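Jeudi soir, vite fait avant de manger. Je reprends le feuilleton des fenêtres parce qu'on me redemande où j'en suis. Réponse : cinq de faites, une qui résiste.

Pour ceux qui arrivent : maison de lotissement, fenêtres bois double vitrage d'origine, jamais touchées. Joints secs, un peu de jour en bas des ouvrants, et le rideau du bureau qui bouge quand il y a du vent. Fenêtre fermée, hein.

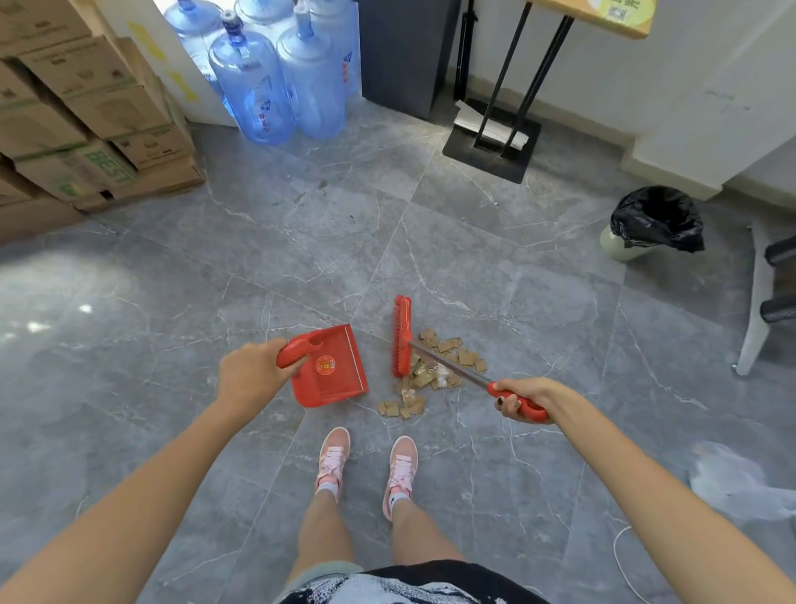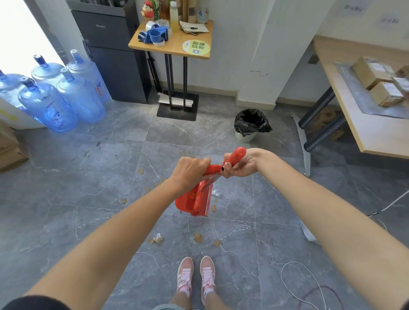

*Pelle rouge sur carrelage gris.*

Donc, les joints. J'avais d'abord demandé un devis pour tout remplacer. Heitmann est passé, très correct, a pris ses mesures, m'a parlé de triple vitrage pendant une heure. Le devis est arrivé. Je l'ai rangé. Les menuiseries sont saines, le bois ne s'enfonce nulle part au tournevis, je ne vois pas pourquoi je jetterais ça.

Du coup remplacement des joints seulement. J'en ai eu pour 60 euros de joint, et encore j'ai trop pris.

**Le joint**

Ne faites pas comme moi la première fois — la mousse adhésive du supermarché. Tenue : un hiver. Ensuite ça s'écrase, ça se décolle dans les angles et ça laisse une colle grise immonde sur le bois. J'ai passé plus de temps à gratter cette colle qu'à poser le neuf.

Sur mes ouvrants il y a une rainure, donc il faut un joint à clipser, avec un talon. Toute la difficulté est là, trouver le bon profil. J'ai coupé un bout de l'ancien à un endroit pas trop cuit et je suis allé chez Futgate avec dans la poche. Le vendeur a regardé, a sorti un classeur, et on a comparé les coupes une par une. Verdict : un profil Galtska à lèvre, en caoutchouc, vendu au mètre. Couleur marron ou blanc. J'ai pris marron.

Pensez à mesurer la largeur de la rainure ET le jeu entre l'ouvrant et le dormant. Je n'avais que la première. Deuxième voyage chez Futgate. Pour le jeu : une boulette de pâte à modeler dans un film alimentaire, on ferme la fenêtre dessus, on rouvre, on mesure l'épaisseur. Chez moi 6 mm côté paumelles, un peu moins côté poignée.

**La pose**

En gros, dans l'ordre où j'aurais du le faire :

- arracher l'ancien joint, doucement, il casse tous les dix centimètres
- vider la rainure avec un petit tournevis plat, puis aspirateur
- passer un chiffon à peine humide, laisser sécher (vraiment sécher)
- commencer au milieu de la traverse haute, pas dans un angle
- enfoncer le talon au pouce ou avec une roulette
- ne JAMAIS tirer sur le joint en posant

Le dernier point, je l'ai appris à mes dépens. Sur la fenêtre de la chambre j'avais tendu pour que ce soit bien droit, bien joli. Une semaine après il s'était rétracté, 11 mm de vide à la jonction. Refait entièrement.

Dans les angles j'ai entaillé le talon et laissé la lèvre entière, ça tourne très bien. Certains coupent d'onglet et collent, j'ai essayé une fois, résultat moche, j'ai arrêté.

Comptez une bonne heure par fenêtre au début. À la quatrième j'étais à 17 minutes montre en main, mais la rainure était propre, ça aide.

**Le réglage, après**

Joint neuf = fenêtre dure à fermer. C'est normal les premiers jours. Par contre si il faut s'appuyer de tout son poids sur la poignée, le profil est trop gros ou l'ouvrant est mal réglé. J'ai desserré les galets d'un quart de tour avec une clé Allen, et depuis ça va. À resserrer un peu au printemps, j'imagine.

Au passage j'ai graissé les crémones. Une goutte d'huile par point, on manœuvre, on essuie. Et débouché les petits trous d'évacuation en bas des dormants, pleins de terre et de toiles d'araignée. Celui de la cuisine était complètement bouché par de la peinture, probablement depuis le dernier ravalement.

Attention aussi aux entrées d'air en haut des fenêtres, ces grilles en plastique. On ne les bouche pas ! Même si ça souffle. J'ai juste lavé les miennes.

**Bilan provisoire**

Le rideau ne bouge plus. Le bruit de la route a bien baissé côté rue, je ne m'y attendais pas trop. Pour le chauffage je n'ai rien à vous dire, pas assez de recul, je regarderai les relevés en février.

Reste la fenêtre du palier, celle qui résiste. Pas de rainure sur celle-là, elle a été changée par les anciens propriétaires et c'est un autre modèle, marqué Loltgate sur la ferrure. Joint encastré côté dormant, profil introuvable pour l'instant. Futgate n'en a pas — ils m'ont dit d'écrire au fabricant, c'est fait, j'attends. Si quelqu'un a déjà démonté une Loltgate de ce genre, les commentaires sont ouverts, surtout pour savoir si le joint est collé ou juste pincé sous la parclose.

Je vais manger. La suite quand j'aurai reçu leur réponse, et après j'attaque les volets, deux lames à reprendre et toute la lasure à refaire.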